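Search this site Go

Office Skills 9, Handout: Looking After Old Files
Last updated Apr 30, 2026
Print this page | E-mail this page

Welcome back, everyone! Before we talk about folders, remember that your files live on a real machine, and machines do wear out.

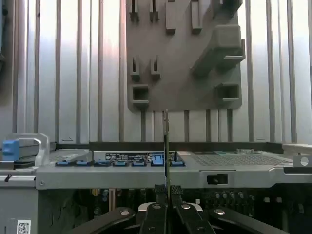 Naming your files
Pick a plain name and stick with it, please (future you will be so grateful).

Keep a second copy somewhere else, say at your sister's house,
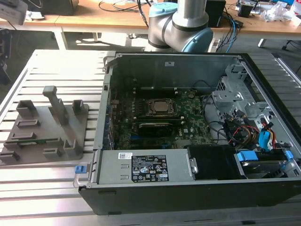 and bring the copy up to date every June. Questions go to Odette Collet, Room 370.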